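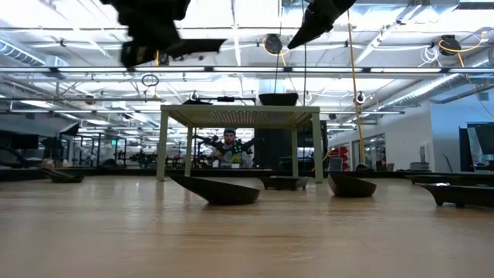

Bowl day. Small table, dark bowls, Kamarul on the controls

1/ ok quick thread while the arms are homing. we're teaching the bowl pickup by remote this week and I have opinions

2/ the job: get the bowls off the big tabletop and onto the little side table. sounds like nothing. target is 175 good demos by end of March. we have 60

3/ Kamarul Entili drives, I reset the bowls and log. swap every 30 min or your hands go to mush and the demos get weird — you can see it in the plots, all these tiny corrections

4/ boat shaped bowls are the worst. they rock. you come down on the rim a hair off center and it just tips away from you. round ones are fine, love the round ones

5/ threw out 6 this morning. all mine. I kept pausing over the bowl to think and the policy learns the pause too. Napaporn Thongdee spotted it in the replay, last model hovered forever before every grasp, exactly like me. embarassing

6/ so new rule from her: decide before you move. if you botch the grasp, keep going and recover, dont stop the recording. we want some recoveries in there

7/ also moving the bowls to differnt spots each reset. first batch from Tukovthorpe had them in nearly the same place every time and the thing fell apart if you nudged one

8/ someone asked about guiding the arms by hand instead. tried it on the Galtitz job, great for slow stuff, but two arms at once is too much for one person — remote wins there

9/ ok arms are up, my turn to drive. more tonight if the numbers are any good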